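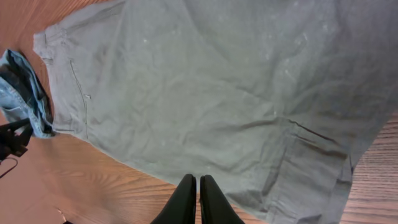
4. What people told us about keeping and mending

4.1 The pile on the chair

I went into these interviews thinking we'd hear mostly about money. My co-author Reto Zürcher thought so too (he'll deny this), and our first interview guide had a whole page on prices that we ended up skipping with almost everyone. What people wanted to talk about was the pile. Nearly every household we visited had one: a chair, a basket, the end of a bed, one time the lid of a piano, where clothes with something wrong with them went to wait. We started calling these clothes "waiting clothes" in our field notes and the name stuck, so I'll use it here.

Waiting clothes are a funny category! They aren't trash and they aren't really wardrobe either. A woman in the Ramalho group told me her husband's hiking pants had been waiting for three winters and that she still counted them as pants he owned. When I asked if he'd worn them in that time she laughed and said of course not, the button was gone. One button. She knew where the replacement was, too.

We had 175 households in the diary part of the study, and 70 of those agreed to a home visit. The diaries were short, a few lines whenever something went into the pile or came out of it. I'll admit I was worried about this part, because the pilot at Justgate got us pages of beautiful writing from four people and nothing at all from the rest. Keeping it to a few lines fixed that. Over the diary period we logged 502 garments going in. Coming out was a much slower business, and I'll get to that in 4.3.

4.2 Small faults, big delays

The part I keep telling people about at dinner is how little the size of the fault seemed to matter. We had expected big damage to wait longest (a torn knee, a blown zipper) and small damage to get fixed on some quiet evening. The diaries lean the other way. Big damage forced a choice pretty fast: the thing went to a tailor, or it got cut up for rags, or it was handed to the cousin who sews. Small damage just sat there. A seam open by the width of a finger, a hem hanging on one side, a pocket with a hole only coins could find.

Mathias Stöckli, who did most of the visits in the second round, has a theory that small faults wait because they don't feel worth getting the sewing box out for. You'd need several at once to make it a proper session. A few of our diary keepers said pretty much that in their own words. One man wrote "saving up for Saturday" next to five different entries, on five different Saturdays as far as I can tell. Another said she'd feel silly threading a needle for one stitch, and then described spending half an hour looking for a different sweater to wear.

Fabric came up more than I'd planned for. People had strong feelings about which cloth "forgives" a bad repair. Thick, brushed or fuzzy stuff was thought to be kind to beginners, and smooth thin cloth was thought to be mean. Gray got special praise, oddly enough, because everybody felt they already had thread to match.
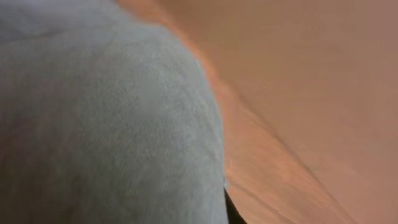 Figure 3. Gray fabric with a fine diagonal texture and a shallow fold or seam.

I tried pushing on this in the follow-up calls. If gray fuzzy things are so easy, do they leave the pile sooner? Not that we could see. The people who called a garment easy were often the same ones who hadn't touched it, and a couple of them got a bit defensive about it, which is fair enough. I have a sweatshirt of my own I'd rather not discuss.

4.3 How things leave the pile

Leaving happened in bursts. Somebody was coming to stay and the chair was needed. A move, a new baby, a trip where the missing pants were suddenly the right pants. December was busy in a lot of the diaries, and when we asked, people mentioned guests far more than gifts or resolutions. Borkolix, the repair shop that let us sit in on its drop-off hours, sees the same rush and told us the bags often come in with a deadline pinned to them.

We also asked about the Cistent kits, which had gone to one group of households at the start (needles, six threads, a little booklet). People liked them a lot. They showed them to us! Roughly half the kits I saw still had every thread on its card, and in one home the kit itself was in the pile, tucked under a coat with a ripped lining. We treat the kit results with some care in the next section, where I go through what the booklet got right and the two pages on darning that confused pretty much everyone, me included.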